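# Stindville Half sells 300 places, but the course is still a question mark

The Stindville Half Marathon filled all 300 of its places in 12 days, according to the race's organizers, who announced the news in April 2026 along with a new sponsor and a promise of "the fastest half in the valley."

That last part deserves a closer look. The new route drops the old river loop and sends runners twice around Onsri Park before a long straight into Furholm. On paper it has less climbing. It also has 19 sharp turns, and anyone who has tried to hold race pace through the park's narrow gates in a crowd will wonder where the fast part comes in.

Race director Surachet Jaidee said the course has been measured and the paperwork sent in. Asked whether the certificate would arrive before race day, he said he was "very confident." Last year's runners heard something similar, and their times ended up not counting as qualifiers for anything.
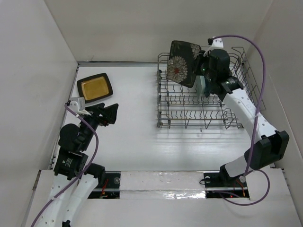
**Stindville Road Runners | Club News Desk**

Then there is the training plan. Everyone who signed up was sent a six-week schedule from Isura, the coaching app that now has its name on the bibs. It says a runner who can manage 6 miles today can "race the half with confidence" by the end of it. The longest run in the plan is nine miles.

Nantana Bunnag, who has coached the club's Tuesday group since before the race existed, was not impressed.

"You can get from six miles to thirteen in six weeks," she said. "Plenty of people do. I wouldn't call it racing, and I wouldn't promise them confidence."

Isura's local representative, Ketsara Limsakul, said the schedule was built from "thousands of successful training journeys." She did not say how many of those runners had finished a half marathon, or how a successful journey was defined.

Nahom Tesfamariam won the race last year and has entered again. He ran the new course in March and liked the final stretch into Furholm, where the road is wide and the surface is good. The park was another matter.

"I braked more than I ran," he said. "If they want a record, they should move some of those corners."

Jaidee said there are no plans to change the route. Bib pickup will be at the Furholm end. Entry fees are not refundable, whether or not the certificate comes through.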